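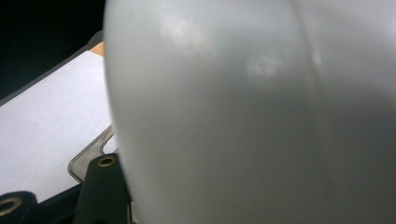
*Frosted plastic, seen close up.*

## Care of plastic food containers

Residents of Raltmont House are asked to follow the guidance below when using the shared kitchens. It replaces the sheet issued in July.

**Washing**

- Rinse containers in cold water before washing. Hot water sets egg and starch.
- Use a soft cloth. Scouring pads scratch the surface, and scratches hold grease and colour.
- Wash lids separately. Where a seal can be removed, take it out once a week and clean the groove with a small brush.

**Stains and odours**

Tomato and turmeric stains should be treated the same day. Mix 29 g of bicarbonate of soda with a little water to form a paste, spread it over the mark and leave it for 36 minutes before rinsing. For odours, fill the container with 400 ml of warm water and 200 ml of white vinegar and stand it overnight with the lid off. Vinegar must not be combined with bleach under any circumstances.

**Storage**

Containers should be fully dry before they are stacked. Store them without lids, the largest at the bottom, and keep them away from the oven. Any container that has cracked, warped or become sticky to the touch should no longer be used for food, though it may serve for buttons, screws or string.

Replacement lids may be requested from Larysa Lysenko at the Levchenko Wing office. Please state the size of the container when asking.

Issued December 10, 2019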